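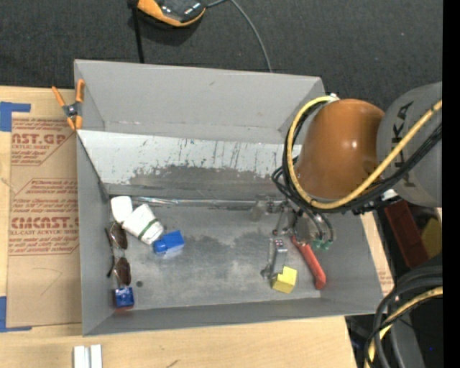
Bin-picking cell at Tralham, with a mixed object set in the bin

Progress report: Good practice rules for shared picking cells
Prepared for the Larkum Fund by Blažena Štěpánek, 21 Shares

August 21, 2019

Work since the February report has gone mostly into the draft rules and into trying them on the picking cell at Tralham. The draft now covers object sets, bin condition, cable routing, fixings and logging. The section on people entering the cell is still being written and will be the main item in the next period.

Trials

We set ourselves a target of 2,000 logged picks under the draft rules and reached it with time to spare. Of these, 369 were stopped or marked as faulty by the operator. Đạt Châu went through each one and sorted them by cause. The largest group was long or thin objects lying against a bin wall. The second was shiny or see-through items such as glasses lenses, which the vision software at Tralham still handles badly. Only a small number came down to the gripper itself.

The objects are everyday things of mixed shape - blocks, a bottle-like container, sunglasses, a long item with a bent end. We had planned to use a bought standard set but decided against it. Partners at Erkura and Ninh said they would not buy one, and a rule that depends on it would be ignored. The draft now says what mix of shapes and surfaces a set must contain and leaves the choice of items to the site.

Bin condition

This took longer than expected. The metal bin at Tralham has scuffed and worn patches, and Uyên Vi wanted to know whether wear should be a reason to replace a bin. We ran 400 picks in a new bin and 400 in the worn one. The difference in faults was too small to support a rule. The draft asks sites to record the state of the bin at the start of a run and to note any change of bin in the log. Erkura would like something stricter and has been asked to send its own results.

Fixings

Spring clamps and tape are used on benches at all three sites. The first draft banned both. Tươi Trình pointed out that a ban would stop most test work for weeks while brackets were made, and that people would go back to clamps anyway. The rule now reads:

Temporary fixings may be used for test work at reduced speed. They must be listed on the cell sheet, checked at the start of each shift and kept out of the programmed path of the arm and gripper.

Cables

External cables and hoses on the arm must have enough slack for the full range of movement, and no loop may be able to catch on the rim of the bin. Fidel Barrientos has written a short check for this, done with the arm moved by hand control through six positions. Ninh has tried it and found the wording of the fourth position unclear. He is rewriting it.

Logging

Operators at Ninh were filling in the log at the end of the day, so some stop causes were guesses. The form has been cut to one page and now has to be filled in at the time of the stop. We have not yet checked if this has helped.

Spending and delays

Spending is within budget. The underspend on the standard object set has been moved to travel, as agreed by email. The Erkura visit was put back twice while their cell was being moved, so we have no picks from them under the current draft.

Next period

- finish the section on people entering the cell
- visit Erkura and run the full check there
- send the second draft to all three sites for comment
- agree with Larkum who will hold the rules after the project ends

On the last point we would welcome an early conversation. Tralham can host the document for a year but has no one to keep it up to date after that.

3 Comments

This site uses cookies. By continuing to browse you agree to our use of cookies. Accept | Settings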